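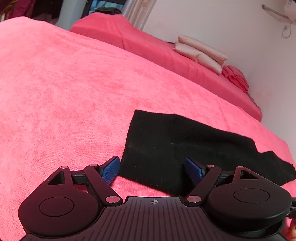 Chapter 2
Textiles and the Household

Cloth wears out in predictable ways. This chapter covers fiber, yarn, and finish, in that order.
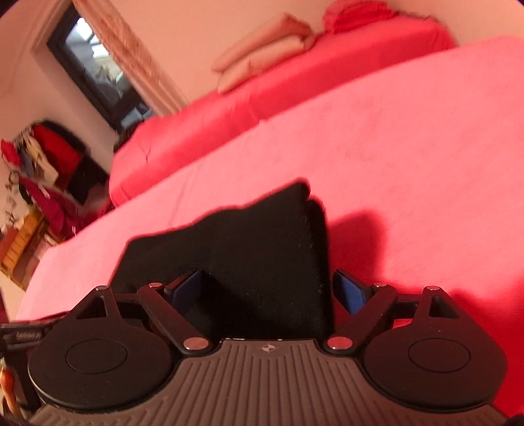
Fabric wears first where it rubs or bends. Knees, cuffs, and seat seams go early. A surface with closely spaced ridges, like the gray one shown, is a handy comparison for rib knit, which also runs in parallel lines. The Dundgate mill test used 976 rubs per sample. 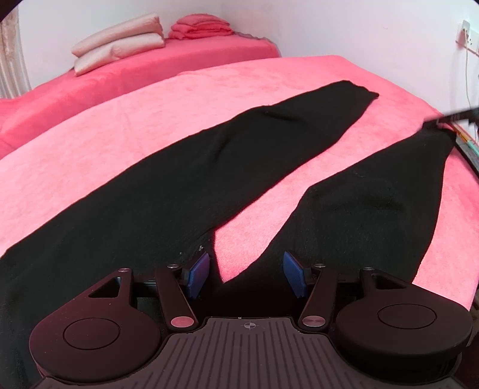 Knits stretch more than wovens, and they recover more slowly after washing at about 42 degrees.

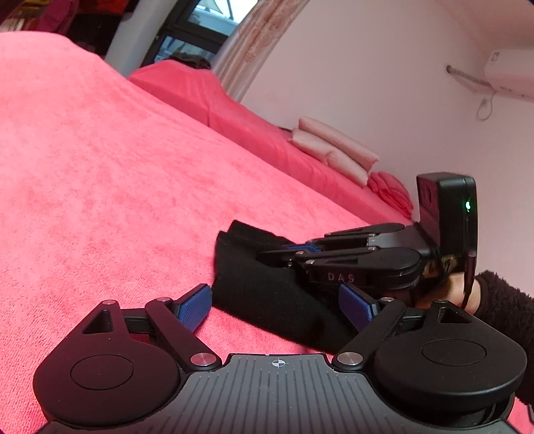 Figure 2. Two blue textured pads, slightly apart.

Read Section 2 before Friday's lab.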